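Home | Guides | Packing | Storage | Contact

How to pack books for storage

Books are heavy, so small boxes are best. Fill one halfway and try lifting it before you go on. If it already feels like work, use the next size down.

1. Tape the bottom seam twice, then run one strip across the middle.
2. Line the base with plain paper. Newsprint rubs off on pale covers.
3. Stand hardbacks upright, spines against the side, as on a shelf. Lay paperbacks flat – never on their page edges.
4. Fill gaps with crumpled paper until nothing shifts.
5. Close the flaps and tape the seam. Write the contents on 2 sides.

Our Gotis guide to labels has a numbering system you can copy. It was made for a house with roughly 3,000 books, but it works just as well for 23 boxes.

Keep boxes off concrete floors. A pallet or a couple of boards will do. Check them again in December, when garages get damp, and swap any box that has gone soft.

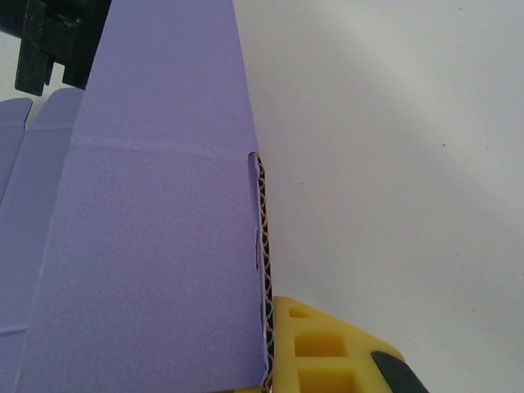 Old boxes can be used again if the corners are still firm. Peel off the old tape slowly and fold them flat along the creases.

Contact Gotis | © Gotis Guides | Back to top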